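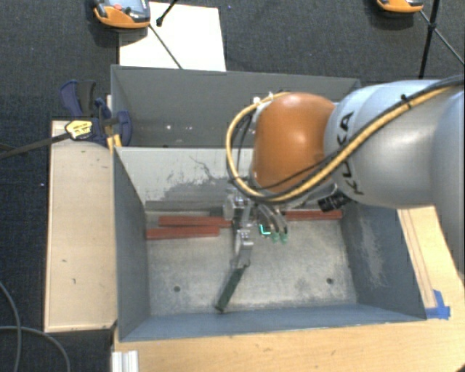
Last modified: June, 4:40 PM

Forum > Moving Image > Installation and Playback
Thread: Burned-in or separate subtitles for a long interview loop

gsiddiqui
I'm preparing the playback files for Negash, a two-screen video work by Rizwan Bepari made from recorded interviews. It opens at Kimgate in the fall and then goes to a second venue with a different language requirement. The piece uses 292 interviews cut into 725 clips. Each clip is one person answering one question, fixed head-and-shoulders shot, no music. Screen A shows the speaker. Screen B shows another speaker listening or waiting, no sound.

The player picks clips from a list, so there is no single master timeline. Every clip currently has English subtitles burned in. The second venue wants its own language below or in place of the English.

Options as I see them:
1. Keep clean masters, render a new burned-in set for each venue.
2. Deliver clean masters plus one subtitle file per clip, let the player draw the text.
3. Put the subtitles on a separate strip display under screen A.

The artist prefers 1. I prefer 2. Storage isn't the problem, a full set fits on the drives we have. My concern is 725 renders every time somebody finds a typo.

Gayan Siddiqui

loopbench
Option 1. Burned-in text looks the same on every player, at every venue, after every firmware update. I have seen player-drawn subtitles change font between the test and the opening because the font file wasn't on the second unit.

You don't re-render 725 clips for a typo. You re-render the one clip with the typo.

gsiddiqui
Correct for a typo. Not correct for a style change, and the artist has changed the text size twice already.

r_jacobs
Do you have the text separately at all, or only inside the edit project? That decides most of it. If the only copy of the translation is in title layers in an editing project, export it before you do anything else. Those projects don't open reliably a few versions later.

For interview work I treat the transcript as a part of the artwork and keep it with the masters: original-language transcript with timecodes, then each translation as its own file with matching cue numbers.

Ruben Jacobs

gsiddiqui
The translations are in spreadsheets. In and out times are in the edit project only. Some cues were split by the editor after the spreadsheet was finished, so the row numbers no longer match.

r_jacobs
Then that is the first job. Export the cues from the project, number them per clip (clip ID, underscore, cue number), and paste the spreadsheet text back against them by hand where rows were split. It is slow. Don't try to match on the English text, because short answers repeat. "Yes" and "I don't know" will turn up all over an interview set this size.

havesis_tech
We did a similar piece on the Havesis players, so a few notes on option 2 from that side.

The player loads the subtitle file when the clip starts. On our build, if the file was missing it showed nothing and logged nothing. Write a check script that compares the clip list and the subtitle folder and stops with an error. Run it on the actual unit and not on your laptop.

Text position is set globally. If some of your speakers are framed lower, you will get text across a chin now and then. Burned-in titles let you fix that clip by clip. Player-drawn titles didn't, at least for us.

First cue: don't start it at zero. Our player dropped any cue that began on the first frame. We moved all of them two frames in.

loopbench
So: silent failure, fixed position, dropped first cue. This is the case for option 1.

havesis_tech
It is the case for testing. We delivered three languages that way and changed between them with one setting. With burned-in files the invigilator would have needed to swap a drive.

arif_s
I'd look at this from the other end. Who reads the text and from where? At Kimgate the back bench in the long room is a good distance from the wall. Subtitle size that looks right on an edit monitor is too small there, and the artist will ask for it to be larger during install. That has happened on every subtitled work I have put in that room.

With option 1 a size change during install means a full render in the last days. With option 2 it's one number in a config file.

I would not do option 3. Viewers end up looking at the strip and miss the faces, and in this kind of work the faces matter more than usual. Also the strip needs its own sync, power and mounting, and it will be at the wrong height for either standing or seated visitors.

Arif Selvanayagam

loopbench
Do a size test in the room before the render. Print three sizes, tape them to the wall, have the artist pick one. Half an hour.

arif_s
Printed text on paper doesn't behave like light text over a moving picture. Play ten clips at three sizes and I'd agree.

wanigasekara_r
I transcribed and translated part of this material, so a point from the language side. The second venue's language runs longer than the English. If you reuse the English in and out times, reading speed will be too high on a lot of cues. You can't fix it by shrinking the text. Either the cues get condensed or they get retimed, and retiming across a cut between questions isn't possible because the clips are hard cut at the end of the answer.

My suggestion is to condense, and to have a second reader compare the condensed version with the audio. People in these interviews gave consent to what they said, so the meaning needs to survive. In Oraretti, an earlier project I worked on, one condensed line dropped a "not" and it was on screen for a month before anyone noticed.

Rizwan Wanigasekara

gsiddiqui
That is useful, thanks. I hadn't planned for condensing. Is there a reading speed you used?

wanigasekara_r
We set a limit per language and had the script flag anything over it. I'll send the sheet. Please don't copy the limit across languages. Also leave pauses alone. The English set holds some cues through a silence so the text stays up while the person is thinking. I'd clear the screen there.

r_jacobs
Disagree slightly on the pauses. If the speaker stops in mid-sentence, clearing the text and bringing up the second half later leaves a slow reader with nothing to connect it to. For pauses inside a sentence I hold. For pauses between sentences I clear.

wanigasekara_r
Fine with me as a rule, if it's written down and applied to the whole set.

gsiddiqui
Summary of where I've landed, pending the artist:

Clean masters are the archive copy for both screens. One subtitle file per clip per language, with Ruben's cue numbering. Kimgate gets player-drawn English, first cues moved in, check script run on the unit. A burned-in English set goes in the crate as a fallback. Size gets decided in the room with real clips.

The low-framed speakers are still open. I can tag them and shift the picture up slightly in the masters, but I don't like altering masters for a display problem.

loopbench
Don't alter the masters. Make exhibition copies with the shift and label them as exhibition copies. And you're rendering the fallback set anyway, so you will have done option 1 as well.

havesis_tech
The newer build may read a position tag inside the subtitle file. I haven't tried it with mixed clips. I can run 100 short files through a spare unit tonight if you send me samples, including a few of the low ones.

gsiddiqui
Sending them at 6:00 PM. File names have spaces in them, I'll fix that first.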